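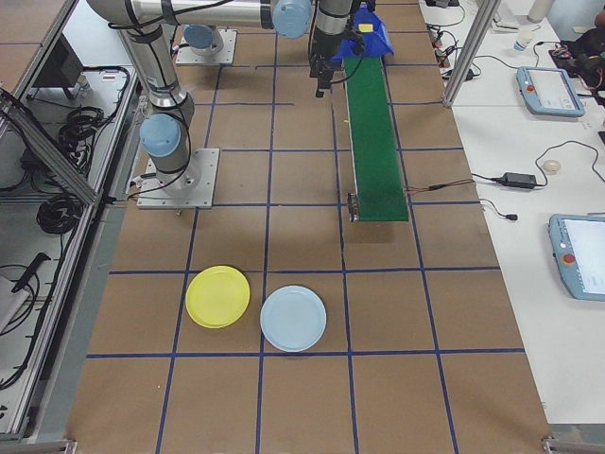 The sorting cell between two recordings: yellow and blue plates on the taped surface, conveyor with the green belt at the back.

Recording demonstrations for a two-plate sorting task

Last updated May 31, 2024

This tutorial explains how we record demonstrations for the sorting task on the Cirnby cell. It is written for new people in the group who know how to move the arm with the pendant but did not yet record data for training. If you never moved the arm, please do the safety introduction first.

The task is simple to say. Small blocks arrive on the belt, the arm picks one block and puts it on the plate of the same color. The policy must learn this only from the examples we give, so every bad habit of the operator will be learned too. In our first set the operator always waited a little above the plate before opening the gripper, and the trained arm did the same, sometimes for many seconds.

What you need

The cell switched on, with both pendants in reach
Two plates, yellow and pale blue
The box of blocks
The recording program Tandis, version 2 or later
The session sheet

Step 1. Check the surface

The tape grid is for placing the plates, and it also helps when you compare recordings from different days. If a tape line has come loose, press it down again before you start. Do not put new tape in another color. Take away everything from the grid squares which does not belong to the task: screws, pens, pieces of cable tie. A pen that stays in the same square during one hundred recordings becomes part of the task for the learning system.

The cables of the conveyor go over the surface to the white table. Leave them lying flat and do not pull them tight.

Step 2. Place the plates

Tandis gives you a plate position for each recording. The position is written as column, row and a small shift, for example "C3, left 2 cm". Put the middle of the plate there, not the rim. This was the most common mistake in September, when we had to throw away 200 recordings. The plates may cover a tape line, this is fine and even wanted. They may come close to each other, but they must not touch.

Do not "correct" the position to make it look nice. People like to put the plates in the center of a square, and then the policy knows only plates in the center of a square.

Step 3. Bring the arm to the start pose

Load the program start_high on the pendant and run it at slow speed. The gripper should hang over the surface with the fingers pointing down, and should be open. Look once at the black cable along the upper link. It needs some free length at the joints. If it is pulled tight in the start pose, stop and call somebody from the hardware side.

Both arms are connected to the same emergency stop circuit, so when you press the red button on one pendant, both stop. Only one arm is used for this task. Leave the second arm parked.

Step 4. Record

Press Record in Tandis and wait for the tone.
Put one block at the far end of the belt.
Start the belt from the Tandis window.
Guide the arm to the block, close the gripper and lift.
Move to the plate of the same color and lower the block until it touches.
Open the gripper, go up, and return to the start pose.
Press Stop.

Try to move in one calm motion. You do not need to be fast. A recording may take up to 700 time steps, after this Tandis cuts it and marks it as too long.

If the block slips and you can pick it again without moving your own hand into the cell, continue. These recoveries are useful and we want to have them. Mark the recording with the letter R on the sheet. If you must reach in with your hand, stop the recording and delete it.

Step 5. Change something

After each recording, change at least one thing: the plate position, the color of the block, or where the block lies on the belt. Yvonne Hebden made the order of changes in the session sheet, and it is better to follow it than to trust your own feeling of what is random. My own "random" positions were nearly all on the right side.

The lamps should stay the same inside one session. We change the light between sessions — the sheet tells which setting to use.

Step 6. Look at what you recorded

Before you leave, open ten recordings in the viewer and play them at double speed. Check these points:

Is the gripper signal changing at the same moment as the fingers in the video?
Are both plates fully visible at the first picture?
Is your arm or sleeve in the video?
Does the color label agree with the block?

If the gripper signal comes late, the clock of the Tandis computer has probably drifted. Restart the service and record one test example. Do not try to repair the old ones by hand.

Uploading

Name the folder with your initials and the session number, and copy it to the Hájek server under sorting/raw. The upload check runs at night. The present set has 2113 accepted recordings, and the number on the server page is updated after each check.

Common problems

The belt does not start. Look if the power adapter on the white table is plugged in, the plug is easy to knock out with the elbow.

The pendant shows a protective stop. Usually the gripper was pressed too hard on a plate. Release the stop, drive up slowly, and place the plate again because it has surely moved.

Tandis does not find the arm. Close the program, wait one minute and open it again. If this does not help, write in the cell channel with the session number.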